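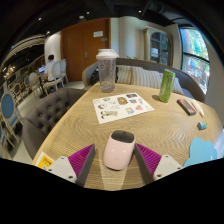

Landlord wants to keep deposit over kitchen table, is 700 normal??

Posted in Renting & Moving

skendmont_renter

Moving out of a furnished place in Skendmont end of December. Lived here 2 years, never late on rent, no complaints. Did the walkthrough with the property manager (company is Plosau) and everything was fine until she got to the kitchen table. There's a dull ring where a pot sat and some scratches at one end where I worked from home. She wrote "table damaged - replace" on the sheet and now I get an email saying $700 out of my deposit.

It's not a fancy table. It was already used when I moved in, I'm pretty sure, but the move-in checklist only says "table, 4 chairs, OK". I have two photos from the first week but they're mostly of the stove. You can see one corner of the table and it looks fine in that corner, which doesn't help me much.

Do I have to pay for a whole new table? Can I sand it and fix it myself before I hand over the keys? I have until the end of the month. Also does it matter that I already signed the walkthrough sheet. I signed it becuase she was standing there waiting and I had to get to work.

Thanks in advance, kind of stressed about this.

lill_on_third

Don't sand it!! Not without asking. I did that to a dresser in my last rental and they charged me for the dresser AND the "unauthorized repair". If you want to fix it get them to say yes in an email first.

Signing the sheet - depends what it says above your name. Mine said "tenant was present", that's all. Read the small print. If it says you agree to the charges that's harder but still worth arguing.

clivodeck

Used to manage rentals, small buildings, not in your state so check your own rules.

Normal wear is on them. Damage is on you. A few light scratches on a table after 2 years of somebody eating at it, most places would call that wear. A heat ring is more likely damage, sorry. But damage doesn't mean they get a brand new table at your expense. Usually they can only charge what the old one was worth at that point, or the cost of the repair, whichever is less. A used table that was maybe eight or ten years old is not worth $700. Might be worth close to nothing.

What I would do, in this order:

Write to Plosau today. Email, not phone. Say you dispute the table charge and ask for the age of the table, what they paid, and a receipt or quote for the replacement. Keep it short. Don't get mad in it.

Ask if they'd accept a repair. Get your own quote. I paid $44 once to have a guy take a white ring out of a tabletop and re-oil the spot, took him less than an hour. Yours could be more if it's a hard finish and not oil.

Take pictures of everything now, whole apartment, daylight if you can. Table from all sides. Get a shot of any old marks that look like they were there before you, under the edge, the legs, etc.

Look up how many days they have to send you an itemized list after you move out. It's different everywhere. In a lot of places if they miss it they lose the right to keep anything. Put the date on your calender.

If they won't budge, small claims. You don't need a lawyer for that and often they settle once the papers show up.

One more thing, leave a forwarding address in writing. People forget and then the check goes to the old place.

skendmont_renter

Ok this is super helpful. Checked the sheet, it just says I was present for the inspection. Emailed them at lunch asking for the receipt and the age of the table. Not touching it with sandpaper. Will update if I hear back.

tablesaw_tim8

try mayonnaise on the ring, leave it overnite and wipe off. worked on my moms coffee table. wont do anything for scratches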